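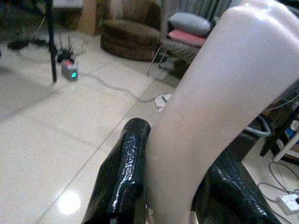
When should you open the windows during a heat wave? Late in the evening, once the air outside is cooler than the air inside, and then you close them again soon after sunrise.

That's the core of it, and I'm going to go on about it for a whole thread anyway, as it's August, I live upstairs in a brick house in Flaltgate with no central air, and I've become a person with strong feelings about curtains.

---

Background for anyone new: I moved into this place in February, when the big complaint was drafts. I stuffed every gap, bought a thick rug, felt very smart. Then June came and the bricks started storing heat like a pizza oven. By bedtime the walls were warm to the touch. The inside walls!

---

My first summer strategy was to throw everything open all day long and hope for a breeze. It feels right. You're hot, so you open a window. But if it's hotter outside than in, all you're doing is inviting the afternoon into your living room and asking it to stay for dinner.

---

My downstairs neighbor Fouzia Ansari set me straight. I knocked on her door to borrow a screwdriver at two in the afternoon, and her hallway was dim and so much cooler than mine that I stood there asking questions until she handed me a glass of water and a chair.

---

Her rule: the house sleeps in the day and wakes up at night. Windows shut, blinds down, before the sun gets onto the glass. Then around 10 in the evening she goes from room to room opening everything, top and bottom, with the inside doors propped so the air can travel.

---

(Yes, ground floor is easier. Heat rises, she has a big maple in front of her kitchen, I have a flat roof over my head. I never got my rooms as cool as hers. I did get them a lot better than they were, and I started sleeping again, which made me a nicer person to work with.)

---

OK, practical stuff. Get two thermometers. Cheap ones are fine. Put one inside, in the room you care about, and one outside in the shade. Then you can stop guessing when to open up. My guesses were terrible! I was opening way too early, when the light had gone soft and it only *looked* cool out.

---

Make sure the outside one really is in shade, and away from the wall. Mine was taped to sunny brick for a week and told me it was 118. I believed it and was very dramatic on the phone to my mother.

---

Blinds: outside beats inside by a mile. Once the sun has come through the glass, the heat is already in the room with you, and an indoor blind only catches part of it. If you're allowed to hang something on the outside, do that first and spend your money there.

---

I rent, so I asked. The answer was "nothing screwed into the brick." Fine. I bought a tension rod and a roll of shade cloth from Honkanen, the hardware store on the Rikthorpe side of the river, and wedged the rod inside the outer window recess. It looks like a small market stall. I love it.

---

If you try this, hem the bottom and put some weight in it. I used old curtain weights. Without them the first windy evening turns your shade into a flag, and it slaps the glass all night long. Check that the rod is really tight, too, especially if there's a sidewalk underneath.

---

Which windows matter most? West, for me, by far. East gets a sharp hour or two in the morning when the air is still fairly cool. South is high sun in summer, so it slides down the wall more than it comes in. West gets low sun straight through the glass at the end of the day, on top of a house that's already hot.

---

So if you only have the cash or the patience for one window, pick the biggest one facing west and cover that. I did mine first and the difference in the evening was the moment I got properly excited about all this.

---

Fans! People use them to blow hot air at themselves (fine, it helps, sweat needs moving air) but the trick at night is to make one of them blow OUT. Put it in a window on the warm side of the house, facing the street, and open a window on the cool side. It pulls the cool air through all the rooms in between.

---

Don't push the fan right up against the screen. Try it a couple of feet back from the window and move it forward and back until you feel the strongest pull at the other end. Hold a strip of toilet paper near the far window. It should lean into the room. Very scientific, very fun if you have kids around.

---

Also, close the other windows while you do this. If there's one open right beside the fan, the fan will just drink from that one and ignore the rest of the house. I had mine going in little circles for days like that.

---

My fan is a Clorko, the square kind that fits in the sash. It was $169, which hurt, and I'd have been happy with a secondhand box fan for a lot less. What I like about it is the low setting, quiet enough that I can sleep in the same room. What I don't like is the blue light on the front. Black tape. Done.

---

One thing I'd be careful with: in really extreme heat, a fan blowing hot air at you isn't enough, and it can make things worse, particularly for older people and anyone who's sick. If your rooms stay very hot, go somewhere cooler for a few hours. Library, movie theater, a friend's basement. Please don't tough it out to prove a point.

---

Check on your people, too. Fouzia calls her aunt every hot day at lunchtime and makes her say what she's had to drink. I've stolen this and now do it to my brother, who is thirty-four and hates it.

---

Things inside that make heat, which I'd never thought about: the oven (obviously), the dishwasher's dry cycle, the dryer, a gaming computer, a row of old bulbs over the bathroom mirror. I swapped the bulbs and I run the dishwasher late with the door popped open at the end, windows open, fan pulling.

---

Cooking in August at my place goes like this: boil things early in the morning, eat them cold all day. Potatoes, eggs, beans, noodles. I did a big pot of chickpeas at dawn last week and we had them with lemon and cucumbers, then mashed on toast, then in a salad with whatever was left. No complaints!

---

Floors are underrated. Bare tile stays pleasant for hours after the sofa has turned into a heating pad. Roll up your rugs for the summer if you've got tile or stone under them. And let the dog pick the spot – a dog will find the coolest patch in any building faster than a thermometer.

---

Bedding: I went down to one cotton sheet and took the foam topper off. That foam was holding on to every bit of warmth I gave it. The mattress underneath is a little firm. I've stopped noticing.

---

A cool shower before bed, not icy. Icy makes me feel great for a minute and then wide awake and weirdly hot. Lukewarm going toward cool, hair damp, fan on low. Asleep before I've finished a page.

---

Some notes from my log, because of course there's a log. 2021-08-16: outside dropped below inside at 9:40 p.m. Opened 14 windows and vents counting the tiny one over the stairs. Bedroom was down 3 degrees by the time I brushed my teeth, and kept falling until morning.

---

The morning close-up is the part I slip on. You wake up, the air is gorgeous, the birds are going, you want to drink your coffee with everything open. Go ahead, but keep an eye on the outside thermometer. The minute it catches up with the inside one, shut the lot.

---

Doing it room by room helps. East side first, while the kettle's on. Then the bathroom and stairs. West side last, as it's still in shade for ages, so that's where I sit with the coffee. It takes me less time than finding my keys.

---

If it's humid where you are, some of this works less well. Night air can be cooler and still feel like soup. A friend down on the coast says she keeps things closed on the sticky nights and runs a dehumidifier in the bedroom. I haven't tried it, so I'd love to hear from people who have.

---

Same with smoke. On smoky days I leave everything shut, even if it's cooler out, and put up with a warm bedroom. Breathing comes first.

---

Questions I'd like answered, if you know old houses: has anyone painted a flat roof white as a renter, with the landlord's blessing? Did it help the top floor? And does anyone have a plant that'll climb a west wall in a pot without eating the mortar?

---

Next on my list is the attic hatch. I put my hand near it yesterday at dinnertime and it was like holding it over a toaster. I've got a sheet of rigid foam and a roll of weatherstrip waiting on the landing, and I'll add to this thread once it's up.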